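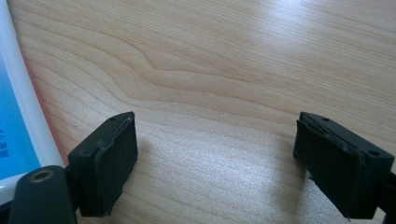
Do you need to hire a sound system for a meeting in a small room? Only if people at the back can't hear an ordinary speaking voice, and in a room for up to 44 people with carpet and curtains they usually can.

Print | E-mail

I've now run the sound at two meetings, one in Omville and one in Ivville. Omville was easy. The hall is low and square, and we used one speaker on a stand with a Rasico handheld microphone. Ivville has a high ceiling and a hard floor, and everything said from the front came back a moment later. We hired two small speakers from Ruiz-Ortega, put them halfway down the side walls and kept them quiet. It was much clearer than one loud one at the front. 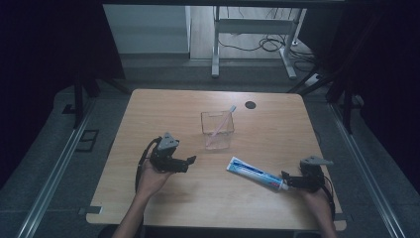 Table microphones are what I'd ask for next time. The handheld got passed along the panel and half of them held it down by their belts. With table ones you do have to think about the leads. The black cable in the photo loops round and runs off towards the near left edge of the table, and I'd take a microphone lead the same way, off one side and down to the floor, then tape it. At Ivville ours went straight over the front and got kicked.

Batteries: the wireless set takes two, and the pair that came with it lasted 5 hours. I had spares in my coat. Allow time for a sound check as well. Ours took 7 minutes with the room empty, and I still had to turn things up once people had sat down. 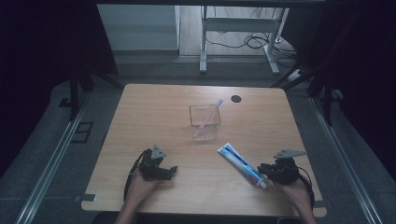

Toothbrush in a clear cup, toothpaste next to it.

The next meeting is back in Omville in September. I haven't booked anything for it yet.

Contact | Copyright, all rights reserved | Back to top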